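Walorton swap shelf goes back to basics with one cardboard box

Walorton's swap shelf has lost its shelf. The set of pine shelves that stood inside the door of the Stiltstead Rooms gave way in February under a donation of encyclopaedias, A to M, and its duties have passed to a cardboard box on a table.

The change was meant to last a fortnight. It is now well into its second month, and the people who run the swap have announced that the box will be staying, partly on the grounds that everyone has got used to it and partly on the grounds that new shelves cost £90.

The rules, such as they are, fit on a postcard taped beside the light switch. Bring something small, put it in the box, take something else if you fancy it. Nothing with a plug, nothing that was recently alive, and no more than 3 items per household per visit. The last rule was added after a single morning in which the town received an entire collection of novelty egg cups, all of which were still there at teatime.

Under the old arrangement, unwanted things could sit at the back of the bottom shelf for years. A fondue set is believed to have arrived with the carpet. The box offers no such hiding places, and anything left in it by closing time goes to the charity shop on Gál Street, whose staff have been very polite about the egg cups. 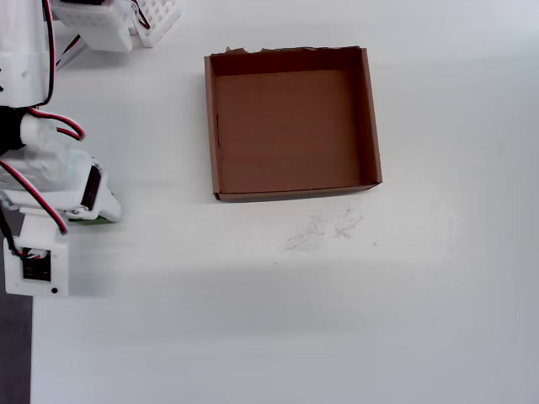

The box on its white table, between donations.

It is not a handsome object. The rim is torn in places and there is a short slit in one side, and a proposal to replace it with something smarter was put forward at the spring meeting. A wicker hamper was suggested. So was a plastic crate with a lid, which was rejected after a lengthy discussion about whether people would bother to lift it. The box won by 9 votes to 3, with one abstention from a member who had gone to see about the tea.

Supporters of the hamper have not entirely given up. They point out that cardboard and the Stiltstead Rooms' roof have a poor history together, and that the village hall up the road has had a hamper for years without any loss of dignity. The box party replies that the village hall's hamper is usually locked.

Trade, meanwhile, has been brisk. Regulars say things move faster than they did on the shelves, where a certain amount of rummaging was needed and the lower levels were hard on the knees. Jigsaws go quickest, whether or not they have all their pieces. Mugs go slowest. A bread knife lasted about 35 minutes before somebody decided it ought not to be in there and took it home, which counts as a swap under the present rules.

Kelteck, the hardware shop on the corner, has offered to provide a fresh box whenever one is needed, deliveries permitting. The offer has been accepted in principle. Several regulars have asked that the current one be kept until the bottom drops out, and one has offered to bring parcel tape.

The fate of the remaining encyclopaedias is still to be settled. They are too big for the box and break the household limit several times over, and the charity shop has said no twice. Anyone who owns N to Z is asked to get in touch.

The swap is open whenever the Stiltstead Rooms are, normally from 10am to 4pm. Donations should be clean and small enough to fit inside the box. Please don't leave things on the step outside, particularly mugs.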